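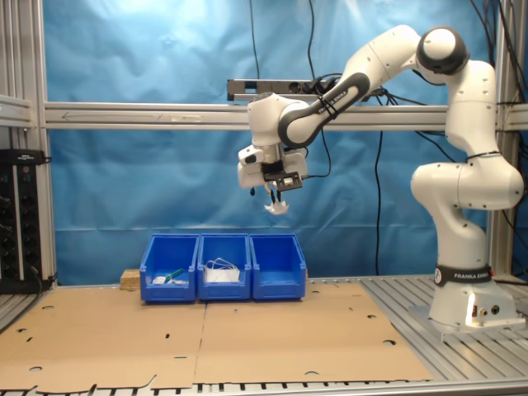 The arm on its slatted aluminum table

Zikero Mail review: four months with a smaller email service
By Ansel Escobedo, 13th March

I had the same free email address for most of my adult life, and I would have kept it until the end of time if I hadn't been locked out of it last year over a recovery phone number I no longer had. I did get back in, eventually, but it took long enough that I started shopping around, and a friend from my old job pointed me to Zikero (thank you, Onuoha, you were right about the search).

Signing up was quick. You pick an address, you pick a password, and then it asks for a second way to reach you in case you forget the first two. Please fill that part in! I gave it a backup address and also printed the recovery codes, which now live in the drawer with the passports.

Moving the old mail over was the part I dreaded. The import tool asks for your old login, shows you a list of folders, and off it goes. I left mine running overnight and in the morning everything was there apart from 13 messages with very large attachments, which it listed by name so I could fetch them myself. I thought that was decent of it. My contacts came across too, although everybody I had saved twice over the years was still there twice.

The inbox itself is plain, and I mean that kindly. Folders on the left, messages in the middle, and a search box that finds things. I typed in the name of a plumber I had used once, years back, and up he came. My old inbox had 583 unread newsletters in it, and the bulk unsubscribe button got rid of most of the senders in one evening with a cup of tea.

Now for the grumbles. You can change your display name whenever you like, but the address itself is fixed, so check your spelling before you press the button. The phone app is slower than the website and twice it didn't tell me about new mail until I opened it. Help is by email only, and my first question took four days to get an answer (a good answer, mind you, from someone who had clearly read what I wrote).

The free plan lets you send up to 100 messages a day, plenty for me, but a small club or shop would need to pay. I also tried Stidside for a week before settling, and it has the nicer calendar, so if you live by your calendar have a look there first. I'm staying put with Zikero and will add a note in July once my renewal comes through.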